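December 26, 2019. Hawthorne cell, mug tree station.

Quiet day, so I finally gave the arm the going-over I'd been promising it since November. I started with the cable on the upper links, which had crept again and was tugging a little when the elbow folded all the way back. I undid the band, gave it a bit more slack and wrapped it up again (snug, please, but leave room for a fingernail!). Then I wiped the wrist ring and parked the arm. 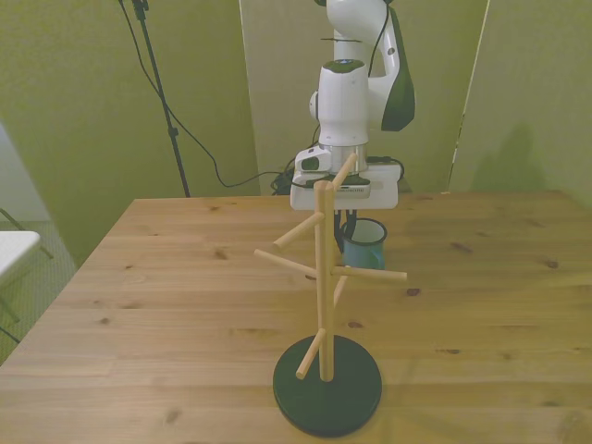 Arm folded, mug tree bare, teal mug behind the post.

The cycle counter read 1,524 when I powered up, and our Inero sheet asks for a wrist check every 500, so we were a little overdue and I'm sorry about that. I found no play in it. I re-taught the hang point anyway, going slowly, and came in on the left side of the tree, where the finger has the most room to get down past the post. Three tries at low speed before I was happy with the approach angle.

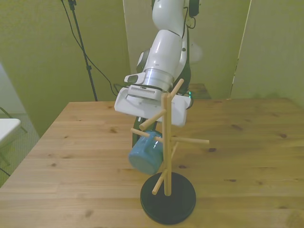 Fliltance read this over my shoulder and would like it noted that the re-taught point ought to be saved under a new name, with the old one kept until the next wrist check. Fair enough, will do before I go home.

Hawthorne cell notebook | Contact: Flillance workshop desk | Back to top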